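The Rivadeneira Town History Map, Second Printing

Folded or flat, $60 either way

I started drawing this map because I got tired of explaining to visitors where the old depot used to be. You'd stand on the corner and wave your arm at a tire shop and say, well, the platform ran along there, and the hotel was behind it, and they'd nod politely and look at the tire shop. So I drew it. Then I drew the hotel. Then I was up until two in the morning with the 1890s lot lines and that was my whole winter!

What you get is one big sheet, printed on both sides. The front is the town as it stood when the railroad people were still selling lots by mail, with the packing sheds, the ditch company's canals, the boarding houses and the first school (the one that burned, not the brick one). The back is the same ground today, drawn to the same scale, so you can flip it over and find your own street. All 479 of the original lots are on there with their numbers. If you have an old deed in a drawer, you can match it up in a minute or so.

I get asked a lot about the name. Rivadeneira was the surveyor's name for the ranch tract, and the town was supposed to be called Jerer, which is what's printed on the very first sales brochure. Nobody could agree on how to say it, and by the time the post office opened they'd gone back to the ranch name. Jerer Street is still there, all one block of it, and I've lettered it a little bigger than it deserves.

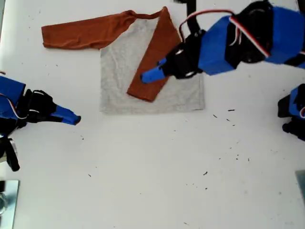 The second printing fixes some things from the first. The cannery was on the wrong side of the tracks (thank you to everyone who wrote in, and there were a lot of you). The Drosico ditch now runs all the way to the orange groves, where before it just sort of quit in a field. I also added the population from the town's first real head count, 2,388 people, in the corner box with the compass.

The paper is heavier this time, with a matte finish, so you can write on it in pencil and erase. I do that constantly. It's a nice weight for framing too, but remember there's a back side you'll never see again, and plenty of people buy 2 for exactly that reason.

Folded maps come in a paper sleeve with the index booklet tucked inside. Flat maps ship rolled in a tube and the booklet goes in a separate envelope, so don't panic if one shows up a day ahead of the other. I pack orders on Monday and take them to the post office that afternoon.

If you want a closer look first, there's a copy on the wall at the Nastier Building, on the ground floor by the stairs. Bring your reading glasses, the canal names are small.

Schools and libraries in town can have a flat copy free, just write and tell me where it's going. And if your family has photos of the boarding houses on the east side, please send me a scan! I only have one good one, and half of it is a horse.

Format: folded or flat
Printing: two sides, color
Includes: index booklet with lot numbers
Price: $60
Status: in stock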